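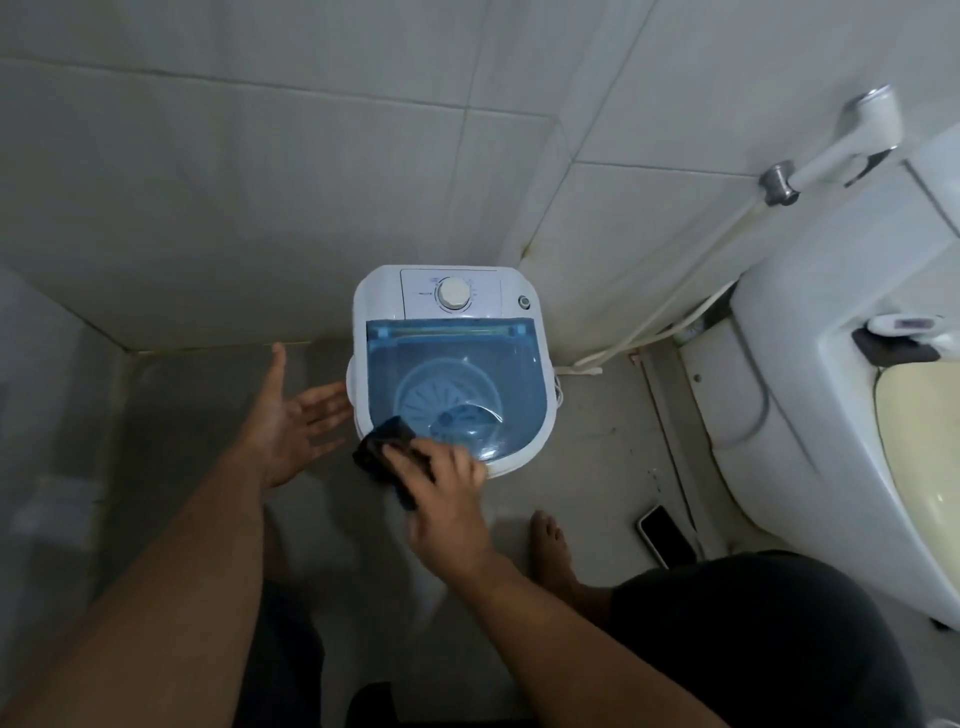

Portable washing machine

Print | E-mail

A portable washing machine is a small clothes washer, light enough to be moved from room to room and often kept in the bathroom, where a faucet and a floor drain are usually close at hand. Most have a plastic body, a see-through lid, a simple timer dial and, at the bottom of the tub, a ribbed disc called a pulsator or impeller, which swirls the water and carries the laundry around with it.

Makers such as Deser and Leiva sell them mainly to people in apartments — and to anyone with only a little washing to do at a time. The small Deser tub holds 4 pounds of dry clothes.

Lint is a familiar nuisance, and dark fabrics show it off nicely on a pale tub. Many owners like to wipe down the lid and tub with a soft cloth between loads.
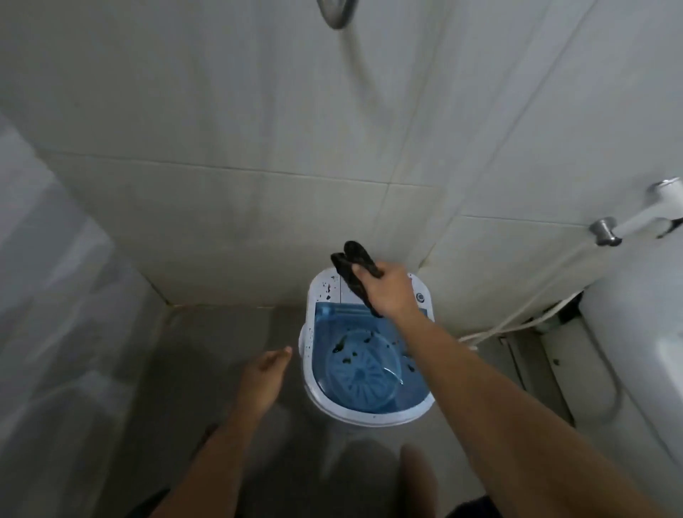
Portable washer with bits of lint over the blue plastic.

Last updated 24 July 2019

Print | E-mail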